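The Night Shift and the Heart

Mahlet Feyisa spent six years as a night nurse before she began studying people who work while others sleep. Her project at the Amoah school of public health follows 212 warehouse and hospital workers in Leltuston, most of them on rotating shifts.

Each worker wears a blood pressure cuff for a full day and night - a nuisance, several say - and keeps a diary of meals and naps. The first round ended in March with 206 people still taking part.

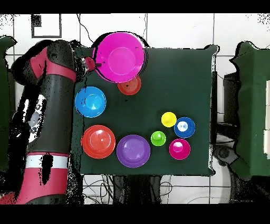

Why measure blood pressure during sleep?

Pressure normally drops when a person sleeps, and a missing drop can be an early sign of strain on the heart that a daytime clinic visit would not pick up.

In the first round, 69 workers showed little or no drop. Feyisa is careful with that number. Many of them also had long commutes and ate their main meal after midnight, and the study was not set up to pull those apart.

Milovan Mujić, the project's statistician, wants a second year of readings before anyone talks about cause.

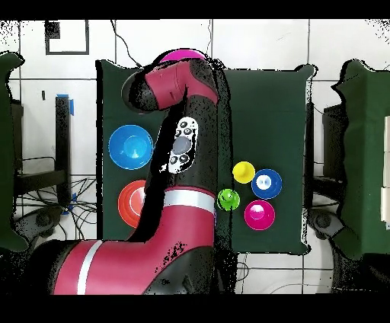

What Employers Can Change

Schedules are the obvious place to start. Zinash Adugna, a shift planner at Hirkitz, now posts rosters a month ahead and has stopped putting a morning shift right after a night one.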